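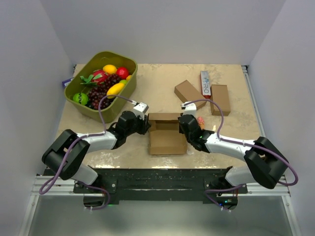
Page last changed: 2026-05-24

Recipes, Patterns and Plans: What You Can Copy at Home

Home > Kitchen and Workshop Tips > Paperwork

Most of the mail I get about this page comes from people putting together a family cookbook or selling a few things they made in the garage. They want to know whether they can use a recipe they clipped, a sewing pattern they bought, or a bench plan they found online. These are my working habits. They apply to the United States and they are not legal advice. If real money is involved, pay for an hour with a lawyer before you print anything.

Ingredient lists

A plain list of ingredients with amounts is generally not protected by copyright. Two cups of flour, a stick of butter and half a cup of sugar is a set of facts, and you can write it on a card. The same goes for a bare cutting list for a shelf.

The writing around the list is a different matter. The story about the author's grandmother, the remarks on why the dough should rest, a colorful description of the finished pie: all of that is somebody's writing. The photographs belong to somebody too, and often that person isn't the cook.

When I add a recipe to my binder for anyone but myself, I do it this way:

Copy the ingredients and amounts.
Close the book.
Make the dish.
Write the steps as you did them, in your own words, with your own pan size and your own oven time.
Put the source at the bottom of the card.

Making the dish first does most of the work. By the time it is out of the oven you have changed something, and your directions won't sound like the book's. My notes say things like "bake 7 minutes longer in the glass dish."

Naming the source is good manners and it helps you find the book again. It doesn't give you permission. A lot of people think a credit line settles everything, and it doesn't.

Clippings and old cards

A card in your aunt's handwriting may be her own recipe or may be copied word for word off the back of a package. There is no sure way to tell. Check the wording for phrases that sound like an advertisement, or for a brand name where a person would just say "shortening." If it sounds like a package, rewrite the steps.

Keep the original card. For a family book, scan it and store it flat between two sheets of acid-free paper. Grease spots won't come out, and rubbing takes the ink with them. Pencil on the back who wrote the card and when you think she wrote it. Whoever inherits the binder will need that if they ever want to publish any of it.

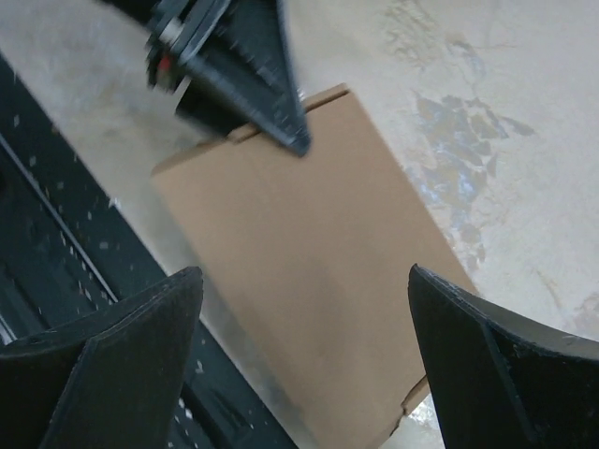

On age, the rule of thumb for newer work by a named author is that copyright runs for the author's life plus 70 years. Older publications follow other rules, and it depends on when they came out and whether the paperwork was kept up. A church cookbook that looks ancient may still be protected. Look for a date and a notice on the title page, and write both down. If there is no date, I treat it as protected and rewrite.

Cookbooks also have a copyright in the way the recipes are chosen and arranged. You could rewrite every recipe in a book, keep the same chapters in the same order, and still have a problem. Mix your sources.

Sewing and knitting patterns

Buying a pattern gets you the paper. Tracing the pieces onto something sturdier for your own use is what most people do, and I trace mine onto medical exam paper, which comes on a long roll and is cheap. Making photocopies for the whole sewing circle is another thing. Each person should buy her own, or the group should write to the designer and ask for a class price. Small designers usually answer.

Whether you can sell what you sewed gets argued over endlessly. The pattern sheet, with its drawings and instructions, is protected. A plain garment is a useful thing, and copyright law mostly leaves useful things alone. A print on the fabric or an appliqué of a cartoon character is artwork and does not get that treatment. Some patterns are also sold under terms that say "personal use only." Read the terms before you cut anything for sale. If they bother you, choose a pattern that allows selling. There are plenty.

Put the receipt in the envelope with the pattern. If the pattern came as a download, print the page with the terms on the day you buy it. Sellers change their pages and the version you agreed to may be gone later.

Shop plans

The drawing is protected, and so is the written text. Building one bench from a plan you bought is what the plan is for. Passing the file along to your brother-in-law usually goes against what you agreed to when you paid.

Some designs are covered by patents, which copyright advice won't help you with. A jig, a hinge, or a folding mechanism may be patented even where the drawing is free to look at. If a plan or a tool carries a patent number, write it on your shop copy. You can look it up at no charge on the patent office's website. Do this before making a batch to sell.

I number my shop sheets so I can find the license that goes with each. Sheet 3577 is a folding step stool, and the folder with the same number has the receipt, the terms, and the email where the designer said yes to a dozen for the school sale. It took me one wet November to number the old ones. New ones get a number when they come in the door.

Appliance manuals

Lost manuals are the most common question after recipes. Go to the maker's own site first. I have a Bravetti mixer, and I keep the manual in a plastic sleeve inside the cabinet door with the model number written on the front in marker. One copy for your own kitchen is not likely to trouble anyone. Selling copies of somebody's manual online is another business and I would stay out of it.

If you rent out a room or leave the house to a sitter, write a half-page instruction sheet of your own for each machine. Guests read half a page. They won't read 90.

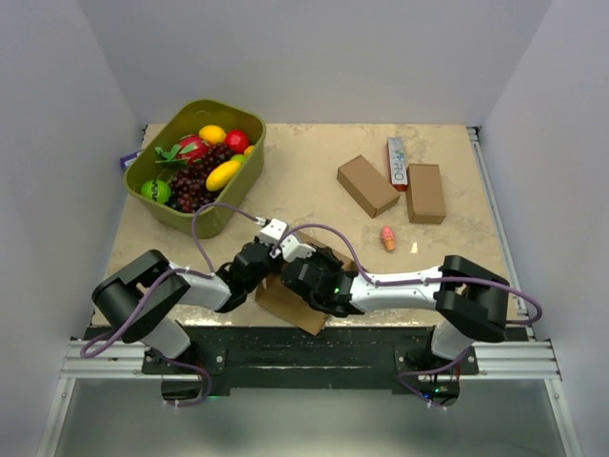
Sunita Kowalczyk: We did a cookbook for our block and the part that gave us trouble was the names. Three of the recipes had a company name in the title, and the print shop asked us about it before they would run the job. We changed the titles and left the brand in the ingredient line where it was really needed. Might be worth adding to the page.

It is worth adding. Brand names are trademarks, which work differently from copyright. Saying that a recipe uses a certain brand of cream cheese is normally fine. Putting the brand in the title of a product you sell, or copying its logo or lettering onto your label, can make buyers think the company is behind it. For a jar label I use a plain description such as "chocolate hazelnut spread" in my own lettering.

The same goes for your own name if you come up with one. Search it before you order labels. I had a sheet of stickers made up for "Clelis Jam" and found afterward that somebody two counties over was already selling preserves as Clelis. The stickers went on paint cans in the basement. A trademark search costs nothing to run yourself, and so does typing the name into a search engine with the word "jam" after it.

Pictures for labels and covers

Take your own. A phone by a north window will do for a cookbook cover. If you use a stock picture, save the license with the file. "I found it online" is no license, and neither is the lack of a watermark.

If a friend takes the pictures, get a note from her. It can be short:

I took the photographs on the attached list. You may use them in the cookbook and in notices about the cookbook, in print and online.

Have her sign and date it. The photographer normally owns the picture, even when it is a picture of your pie.

Asking permission

Send a short letter or email. Say which recipe, pattern or drawing you mean, with the page number. Say how many copies you plan to make, whether you are charging, and what happens to the money. Ask how they would like to be credited. Leave enough time, since publishers are slow. No answer does not mean yes.

Tsehay Jemal sent me the wording she uses, which is better than mine: "I would like to include your recipe in a spiral-bound book for my relatives. It will not be sold. May I print it as written, with your name and the title of your book under it?"

Save the reply as a file and also print it. Mine go in the binder behind the recipe, punched on the left so the date stays readable.

Related pages: Removing Labels from Jars, Storing Paper in a Damp Basement, Numbering a Recipe Binder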